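Rallum Countertops

README

Rallum is a set of kitchen counter layouts put together for people who study how everyday things get arranged on a work surface. It has 400 layouts in 9 folders, and 98 of them have a cutting board on the counter. File names start with the folder number, then the layout number. 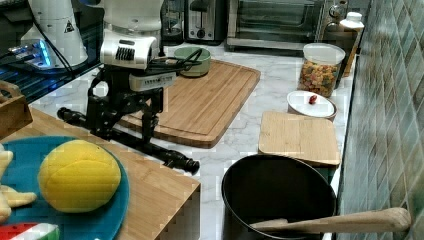 Marble counter with a bamboo cutting board, a small sage-green bowl, a toaster and a toaster oven.

Labels

Each layout comes with 2 text files. One lists the objects, the other lists what sits on top of what. Toasters and toaster ovens are separate classes – please don't merge them. Bowls are labeled by size and outside color. Canisters are labeled as canisters whatever is inside.

Known problems

Bottle labels in the Grusov folder still use the old names. The fix is planned for May.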